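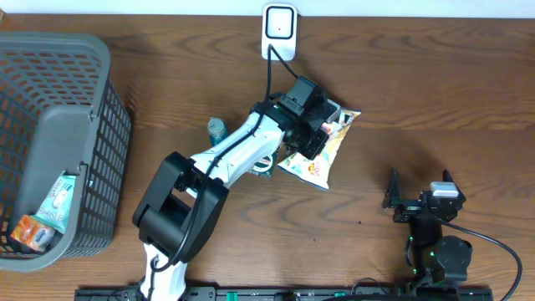
By Efua Opoku
2 min read

I went to the candidates' forum in Mudodthorpe in May, mostly because the polling place for our ward has moved and I wanted to hear what the two people running for council had to say about it. The hall holds 200 and it was almost full by seven.

Sena Zakaria has the seat now. Randa Awwad lost to her by 28 votes last time and is running again. They were polite to each other for the first half hour, which was spent on parking and the Lamptey Road bridge.

Then the polling place came up. We used to vote at the old school. Now we vote at the Cadumura building on the far side of the highway, and there is no sidewalk for the last stretch. Awwad said she had 793 signatures asking for the old site back. Zakaria said the school failed its access inspection and the county made the decision — the council only got a letter. She offered to post the letter. As of this morning I haven't found it.

A man behind me asked why there couldn't be a shuttle. Both candidates said they liked the idea. Neither one said who would pay for the driver.

I asked about early voting hours, which end at 4:30 p.m. and are no use to anyone on a day shift. Awwad wants two evenings added. Zakaria said she would have to check the staffing, and she wrote my question down.

I still haven't decided. I voted for Zakaria before and I think she has done fine on roads, but I would like to read that letter first. If you need a mail ballot, the form is at the clerk's counter and you have to sign it in ink.

We use cookies to remember your settings and count visits. Accept | Manage choices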